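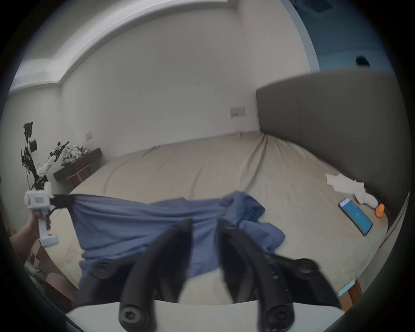

Visite chez Flavetti : la chambre témoin et ses règles

Publié dans : Robotique & normes > Comptes rendus de visite

Nous étions 4 à faire le déplacement en avril, à l'invitation de Renzo Mazza, responsable des procédures chez Flavetti. La visite a commencé à 9 h par la lecture du règlement de saisie, un document de 70 pages que chaque opérateur signe avant de toucher une pince. Les deux premiers chapitres portent sur la sécurité, les autres sur la qualité des enregistrements de pliage.

La règle la plus discutée concerne la prise du tissu. L'opérateur doit saisir un vêtement par un coin ou un ourlet, fermer la mâchoire, marquer un temps d'arrêt, puis seulement tirer. Un geste repris en cours de route n'est pas corrigé au montage : la séquence est classée « reprise » et conservée à part. Renzo Mazza y tient beaucoup. Chez Boreck, où il travaillait avant, on coupait les hésitations et les séquences devenaient difficiles à comparer entre elles.

Autre point, les voyants. Pas de prise tant que la pince n'affiche pas le vert. L'opérateur vérifie lui-même et l'annonce à voix haute.
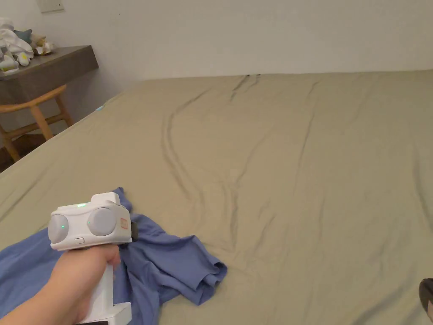 Pince en main au-dessus du vêtement bleu, voyants verts allumés.

Le référentiel Rostami, dont Flavetti s'inspire, demande aussi que le décor reste celui d'un logement ordinaire. On ne vide donc pas les meubles et on ne repasse pas les draps. En revanche, les effets personnels des opérateurs doivent être déclarés en début de séance, et toute personne présente dans la pièce doit avoir signé une autorisation, même si elle ne manipule rien. Un membre de notre groupe a demandé ce qui se passait en cas d'oubli. Réponse : la séance entière est mise de côté jusqu'à régularisation.

Les séances sont limitées à 200 prises par opérateur et par jour. Au-delà, la fatigue du poignet se voit dans les courbes. Le registre que nous avons consulté en comptait 1 724 pour le mois précédent, avec la date, le type de textile et les initiales du relecteur.

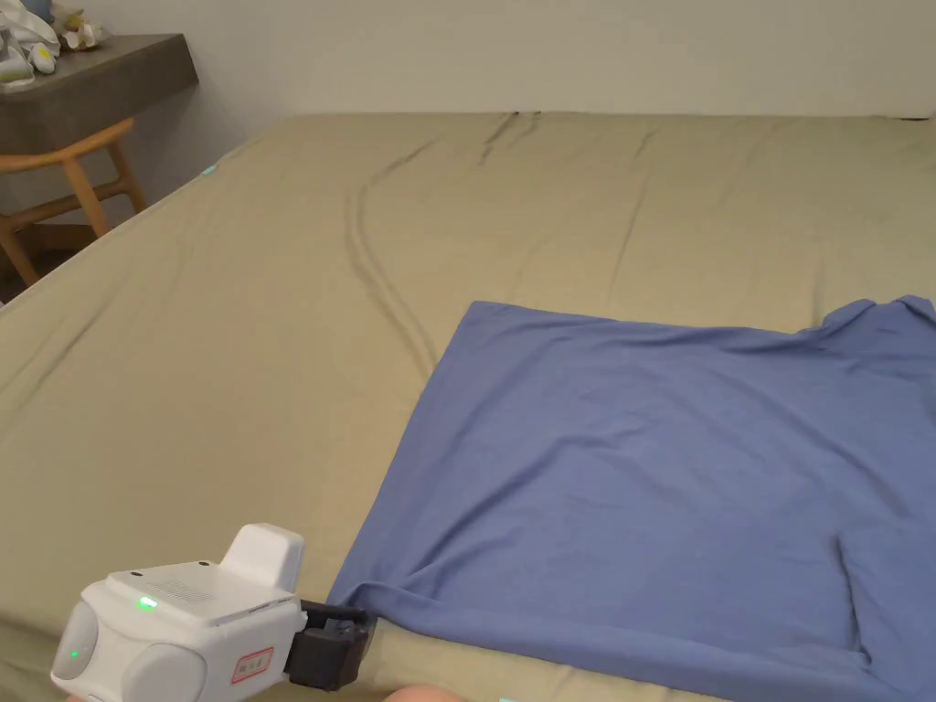 La relecture est faite par une personne qui n'a pas participé à la séance. Elle contrôle la netteté, la synchronisation des vues et la conformité de la prise, puis valide ou renvoie. Flavetti a repris pour cela la grille de Griseter, en supprimant la note globale que les relecteurs remplissaient chacun à leur façon.

Il nous a manqué la partie maintenance, prévue en fin de matinée et annulée faute de temps. Nous aurions voulu savoir à quelle fréquence les mâchoires sont changées et qui décide de leur remplacement. Renzo Mazza doit nous transmettre la fiche correspondante, ainsi que la version abrégée du règlement.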